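Tranico Community Fund
Household Skills and Reuse Program, Plollcombe
Progress report to the funder, second period

1. Purpose of this report

This report sets out the work carried out under the grant between March and June, the position against the agreed targets, and the matters on which the program asks for the funder's guidance. It follows the headings used in the first report and should be read with the budget statement sent separately by Severino Collado.

2. Attendance and enrollment

The program enrolled 198 residents in the period. Most came from the Plollcombe and Carretero neighborhoods, with a smaller number traveling from Trerkach after the bus timetable changed in April. Evening classes filled first. Morning classes were slower to fill, and two of them were merged in May so that the instructor hours could be moved to the evening.

Each class is limited to 11 learners. The waiting list for clothing repair remains open, and applicants are offered a place in the order in which they applied. Residents who miss two sessions without notice are contacted by telephone before their place is released.

3. Course delivery

Three courses ran in full: clothing repair, basic cooking on a low budget, and care of household goods. The cooking course was rewritten after the first period, when learners reported that the recipes relied too heavily on an oven. The new version uses the stovetop for all but the final session. Printed recipe cards are now issued in English and Spanish.

The care of household goods course covers cleaning, storage and small repairs. Attendance held steady through the period, and learners have asked for a longer unit on kitchen items.
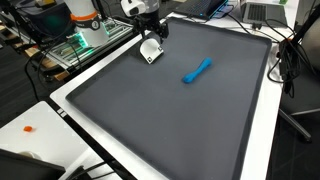
Large dark gray tray with raised rims.

Instructors met at the end of each month to compare notes. Bianka Fodor, program manager, has drawn up a common lesson outline from these meetings, and new instructors will receive it before their first class.

4. Reuse shelf

The reuse shelf opened in April. Residents may leave clean, usable household items and take what they need without charge. Items are checked on arrival, and anything damaged is passed to the repair class or declined. Electrical goods are not accepted, as the program has no one qualified to test them.

Soft goods have moved more quickly than kitchenware. The shelf is restocked before the evening classes, when most visitors come. A written guide to what may be left has been posted at the entrance and has reduced the number of unsuitable items.
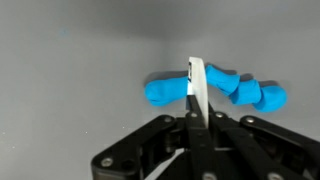 Bright blue item with rounded, pillow-like sections.

5. Staffing and premises

One part-time instructor left in May and the post was filled within the period. The lease on the Plollcombe rooms has been renewed on the same terms. The landlord has agreed to replace the lighting in the rear classroom, and the work is expected to take up to 8 working days. Classes will move to the front room while it is done.

6. Variances and requests

Spending on materials was above plan, mainly for thread, fabric and printing. Spending on travel was below plan. The program requests approval to move the unspent travel funds to materials for the next period.

The program also asks whether the funder would support a further 30 places in clothing repair from the fall. A costed proposal can be supplied on request.

7. Next period

Enrollment for the fall courses opens in August. The learner survey will be issued in the last session of each course, and its results will be included in the next report.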